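Gripper swap week, part two
Posted Jun 2, 2023

So the Skerix finally got its turn! If you read my last post you know I spent most of March fighting with the Kultow gripper, the one with the soft rubber pads, and I had pretty much decided I was the problem. Walter Palomino kept telling me to try something with stiff metal links before I rewrote my controller again. Fine, Walter. You win this one.

The job is the same as before: get hold of a hard drive by its tray in an open computer tower. Sounds easy until you try it with an arm. The trays flex, the cage is all little clips and slots, and with the Kultow I was always bumping the cage on my way in (those pads are way too fat for this).
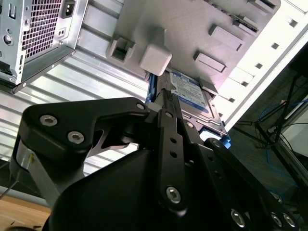
Skerix coming up on the blue tray, seen from the wrist camera.

I love this view, by the way. With the old camera position I got a great look at the arm and almost none of the drive. Now I can line up on the tray and the cage at the same time. The links do block part of the picture, and shiny metal in the case makes the exposure jump, so I locked it and stopped letting the camera decide.

I did 35 tries with each gripper, same starting pose. I haven't gone through all of the Skerix logs yet, but it feels a lot less mushy when it closes. The bad part is that it has no give at all. If I come in even 3 mm off, the whole arm feels it, and so do I, sitting there with my hand on the stop button.

Price is a thing too. I paid $200 for the Kultow and $300 for the Skerix, plus an adapter plate from Lamton that showed up with the wrong holes (still waiting on the new one, I drilled mine out).

Next up is force limits. Aicha Ait Ali sent me her settings from a similar setup and I want to run those before I touch anything else.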